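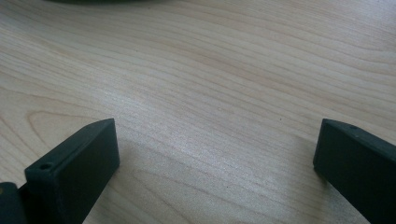

A light wooden tabletop with a wavy grain.

How to move your programs to a new Nenia graphing calculator
By Ekene Wike

Many students buy the new model and then type all their old programs again by hand. This is not necessary. The transfer takes a few minutes if you prepare it well.

First, charge both calculators. When the battery is low, the Nenia refuses to send files and shows error 386. Then open the Memory menu on the old calculator and delete the lists you don't use any more. I had 8 programs to keep, and one of them, my chemistry table, was bigger than all the others together.

Connect the two units with the short cable. Push the plug until you feel a small click. 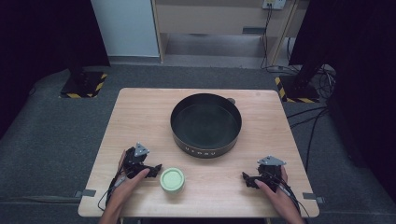

On the new calculator choose Link, then Receive. Only after this, press Send on the old one. If you do it in the other order, the sender waits a short time and stops.

Programs that draw on the screen need one correction. The new screen has more points, so the old pictures come out small in the corner. Open the program, find the line with the window size, and multiply both values by 2. Save it under a new name and keep the old version until you have tested it.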